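Chapter 2
Sorting and Grouping

People sort things every day. A shop puts its tins by kind, a library shelves by author, and a family splits the washing by colour. In each case someone has picked a rule.

In this chapter you will learn to choose a rule, state it in one sentence and test it on a mixed collection. You will also meet items that fit two groups at once.

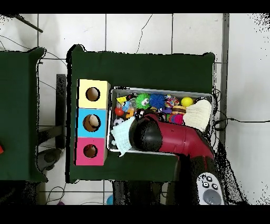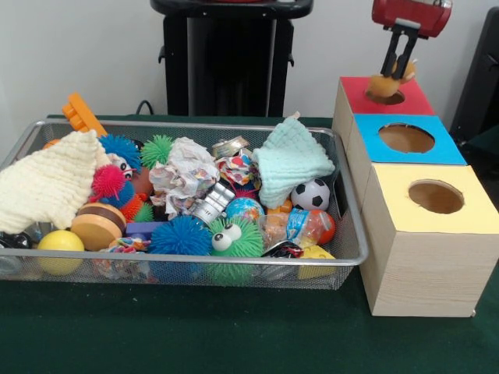

Figure 2.1 Mixed toys and a stack of boxes with holes in the top.

Size, colour and shape are common rules. Use is another. Troels Toft, who ran the Kangate toy library, had over 800 items and grouped them by the age of the child.

Before you start, write down what you already know about these terms: set, property, overlap.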